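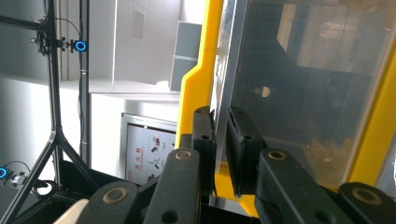
Gripper finger pads against the lower edge of a clear panel in a yellow frame.

Hand-held gripper comparison favours shorter pads, says Zundmont test report

A comparison of finger pads and linkage bearings for the Basta hand-held gripper has been completed at the Zundmont manipulation laboratory, which published its results in August. The report covers 102 test sessions with paired grippers, one in each hand of the operator, and recommends a change of pad but no change to the bearings.

The Basta is a parallel-motion gripper worked directly by the operator's hand. It is used to record manipulation tasks which are later replayed on an arm carrying the same finger geometry. Any play in the linkage therefore appears twice, once in the recording and again in the replay, and the laboratory had been asked by its project partners to establish how much of the replay error came from the hand-held unit.

Two pad designs were compared. The first is the tall block pad supplied by Nanov. The second, drawn up in the Wubshet workshop, is shorter and has a chamfer on the leading edge of the gripping face. Both fix to the existing screw holes, and a change of pads was carried out between sessions without taking the linkage apart. The pivots were tested with plain brass bushings and with a sealed bearing of the same outside diameter.

Wear was assessed first. Each linkage was opened and closed 1,000 times on the bench before it was passed to an operator, and lateral play was measured at the pad tips before and after. The brass bushings showed slightly more play than the sealed bearings when new. After the bench cycles the difference had narrowed, and the report puts what remained within the repeatability of the measuring jig. The sealed bearings also added friction near the closed position, which operators reported as a faint step in the movement of the fingers.

The manipulation tasks were chosen for thin edges and small clearances. They included taking hold of the edge of a transparent sheet, opening and closing shallow drawers, and passing small parts from one gripper to the other. Operators were given 60 seconds for each attempt. An attempt was recorded as failed if the object slipped, if the pad touched a surface outside the marked contact area, or if the time ran out.

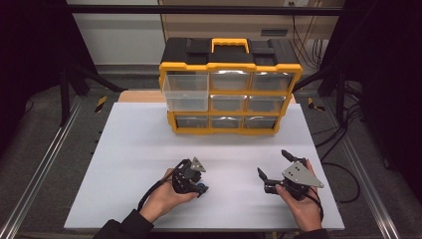 Drawer tasks separated the two pad designs more clearly than any other. A pull lip leaves little depth for the finger to enter, and the tall pad tended to meet the drawer above before it had a secure hold on the one below. With the shorter pad the operator could approach at a lower angle. The chamfer helped on entry but reduced the contact area once the lip was held, and a few pulls were lost for that reason when the drawer was started at a slant.

On the transparent sheet the position was reversed, though by a smaller margin. The tall pad gave a longer line of contact and resisted rotation better when the sheet was lifted by one corner. The report notes that most of this advantage could be recovered with the shorter pad by gripping closer to the centre of the edge.

Tasks needing both hands gave trouble of a different kind. Cable routing accounted for more interrupted attempts than either pad. Where the cable left the body close to the wrist it pulled against the hand during large rotations, and operators compensated by turning the forearm – a movement that the replay arm could not always follow. The laboratory recommends a fixed strain relief on the gripper body and a longer loop before the first tie point.

Camera placement was examined only in outline. A wrist view gave good sight of the pads but was affected by reflections from clear plastic, particularly with lighting directly overhead. Adding a fixed side view improved the labelling of first contact. Exposure was locked for all sessions so that the pad designs could be compared on equal terms, and no attempt was made to find the best setting for either.

The report recommends version 2 of the Wubshet pad for general recording, with the Nanov pad kept for sheet handling. Brass bushings are to be retained, as they can be replaced with ordinary workshop tools and no replay benefit was found from the sealed type. The version 2 drawing keeps the shorter body and reduces the chamfer by half.

Several limits are acknowledged. All operators were right-handed, soft pad coverings were left out, and bench cycling was carried out without load. The laboratory also points out that its drawer units were light enough to shift when pulled off-centre, which may have counted against both pads.

Drawings for the revised pad and the strain relief have been passed to the project partners. A second round of tests, with loaded bench cycling and a textured pad face, is planned at Zundmont once the new parts have been machined.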